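Budgeting for a hand-held gripper setup

From the Narnness equipment wiki. Last edited June 28, 2024.

A hand-held gripper is a two-fingered tool that a person carries around and works by hand, with a camera mounted on it, so that the motions can later be used to teach a robot arm. This entry covers what it takes to buy and plan for a small set of them. I wrote the first version in April after doing our own purchase, and I keep adding to it whenever a bill surprises me (so it's getting long, sorry!).

Contents
1 Background
2 What goes in the budget
3 Buying or renting
4 Fingers and spare parts
5 Tables and work surfaces
6 Planning the first month
7 See also

Background

Most people who come to this page have been told to get a robot arm and have gone looking at prices, and then they've gone a bit pale. I did the same. An arm needs a stand, a safety plan, a controller, floor space and somebody who knows how to wake it up in the morning. The hand-held tool costs a lot less and fits in a backpack, and you can start recording tasks with it while the arm order is still sitting in somebody's inbox. You do still need the arm in the end, if the point is to have a robot do the task, so please don't cross it off the list. I've seen that done, and the budget meeting afterward was no fun at all.

What goes in the budget

The tool itself is the line everyone remembers. The ones that get forgotten, at least by me, were these:

Cameras and mounts, plus one spare of each
Memory cards, and a reader that isn't painfully slow
Storage for the recordings, both the working copy and the backup
Batteries and chargers
Props, meaning the everyday things people will pick up
Paid time for the people holding the tool
Shipping, which on our Kivton order was quoted separately and on page two

Paid time was our biggest line by a mile. We planned for 300 recordings of one simple task, and I'd priced that as if a person could go straight from one to the next without stopping. They can't. Props have to be put back, cards get swapped, somebody needs a glass of water. Do a short trial with a clock before you write down a number, and use the trial number even when it hurts.

Buying or renting

We bought 2 tools from Kivton and rented more from Dogar for the busy stretch. Renting made sense for us, but only for a short run, and I'd have bought the lot if the project had been any longer. Ask the rental place who pays for a cracked finger. Dogar wanted a deposit and a signed condition sheet, which was fair enough, though I wish I'd read the sheet before the boxes were on my desk.

If you're buying, get the whole kit from one seller if you can. I mixed Kivton tools with Wokari mounts to save a little money and then spent the savings on adapters.

Fingers and spare parts

Fingers are the part that touches everything, so treat them as supplies, like printer ink. I order 8 at a time now. Check the screw size against the mount before ordering, and buy extra screws, the tiny ones roll off the table and are gone forever. Soft tips and hard tips are priced differently, and you may want both: soft for cups and fruit, hard for anything flat that has to be pinched by its edge.

Tables and work surfaces

I had no line for tables in my first budget. Big mistake! Whatever you work on fills most of the view when the tool is pointed down, so the surface deserves a little thought and a little cash. A pale wooden top looks lovely and makes dark props easy to find, but a smooth finish throws light back at the camera and the grain goes almost white where the shine lands. Pale props don't stand out nearly as well on it either. A plain cloth or a matte mat is a cheap fix, and I'd buy a couple in different colors so the recordings aren't all alike. Lamps go in this line too. 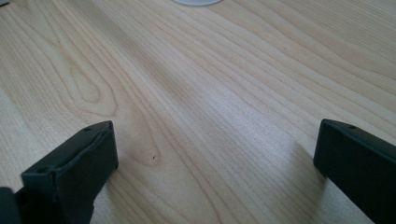

Planning the first month

Leave the first week nearly empty. Things arrive late, a charger has the wrong plug, and everybody wants a turn with the gripper (let them, it's good practice). After that, book people in blocks of 20 recordings with a break between, and look through the results the same day.

I also hold back a bit of the money until the month is over. Ours went to a second memory card reader and a box of finger screws.

See also

Robot arm purchasing checklist
Storage costs for video
Rental agreements, general notes
Work lamps and glare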